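# Visit report: Sveinbjörnsson test kitchen and production site, Fodcombe

Prepared for the Plarkham dining room project. Present for us: Malou Zoëga (kitchen) and Italo Cirillo (front of house). Hosts: Inger Fogh, site manager, and Baldur Vigfúsdóttir, who runs recipe testing.

Arrival was at 8 in the morning by the goods entrance, on the harbor side of the building. Visitors sign in at the gatehouse and are given a coat, hair cover and overshoes. Beards are covered. Jewelry goes in a locker, plain wedding bands included.

## Purpose

Plarkham reopens with a shorter menu and a smaller prep area. The old fish prep room becomes the dishwash, so filleting on site stops. The visit was to decide whether portioned fish and finished stocks from Fodcombe could replace it without changing the three dishes that regulars order most: the smoked haddock chowder, the hake with brown butter, and the crab on toast.

## Receiving and filleting

Fish comes in iced in lidded tubs and is probed on the dock. Anything above 2 °C at the core is set aside and the supplier is called before the truck leaves. The reading, boat name and landing port are written on one tag that stays with the tub until the fish is portioned. We asked to see the tag for a hake portion already packed and Fogh traced it back in a few minutes, on paper.

Filleting is by hand for hake and haddock and by machine for the smaller flatfish. Hand-cut portions were consistent in thickness, and the tail pieces are kept out of the main tray. They go to the chowder line. Pin bones were checked by touch on a lit table. Zoëga ran a thumb over a dozen portions and found one bone.

Skin-on hake is scaled well but comes out wetter than we would like. For a crisp skin it would need an uncovered night in the walk-in, and Plarkham's walk-in has one free rack at most. Fogh offered to pack it on absorbent pads, with the skin up. We have asked for a trial case packed this way.

## Stocks and sauces

Stocks are made in tilting kettles with the bones held in a basket. Fish stock is drawn off early and chilled fast; the shellfish stock runs longer and is reduced in a second kettle. Both are unsalted, which suits us. The recipe sheet for the shellfish stock is number 1287 and the one we should order by. A similar sheet, 2088, has tomato and fennel already in it and would push the chowder in the wrong direction. 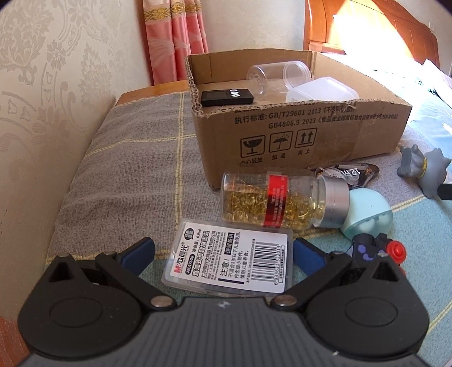

The chowder base was less convincing. It is thickened with potato starch to survive freezing, and when reheated slowly it held together but tasted flat beside our own. Vigfúsdóttir can supply the same base unthickened and chilled, with a shorter life. Cirillo's view is that the shorter life is no obstacle in summer and would be a nuisance in February, when the dining room is quiet midweek.

Brown butter is sold in tubs. The milk solids had settled to the bottom and needed warming and stirring before use. Flavor was good. At the price quoted we would still make our own — it takes one pan and a cook who is already at the stove.

## Crab

Picked white and brown meat are packed separately. White meat was sweet, clean and free of shell in the two tubs we opened. Brown meat was loose and would need draining on cloth before it goes on toast. The crab comes to Fodcombe from Prirberg already boiled, so cooking times are outside Fogh's control. Esben Kjærgaard is the contact at Prirberg and we should speak to him before committing.

## Allergens

Fish, crustacean and milk products run in that order through the day, with a full washdown between each. There is no flour in the building apart from a closed store used by the test kitchen. For guests avoiding gluten, this means the stocks and portioned fish can go on the menu without a caution line. The chowder can too, as long as our own garnish is kept off it. The crab toast needs its own bread and its own grill tray at our end, and the current salamander has only one tray.

## Tasting

Held in the test kitchen after the tour. Hake was pan-fried from chilled and from frozen, side by side. The chilled portion flaked cleanly. The frozen one released water into the pan and browned late. We will not list the frozen hake. Haddock was served both poached and in the chowder; the smoke is lighter than that of our present supplier, and Zoëga would add a few more minutes in the milk.

## Logistics

Deliveries to Plarkham would be early morning, in returnable tubs. The van is too tall for the arch on the quay side, so tubs would have to come in along the lane and down the back steps. Credit is given on damaged portions if reported before noon the same day.

## Open points

- Trial case of skin-on hake, packed on pads
- Price for unthickened chowder base, chilled
- Call to Kjærgaard on crab cooking and picking dates
- Second grill tray, or a separate toaster, for gluten-free bread
- Key to the lane gate for the driver

Zoëga will cook the trial case for staff lunch and send notes to Fogh the same afternoon.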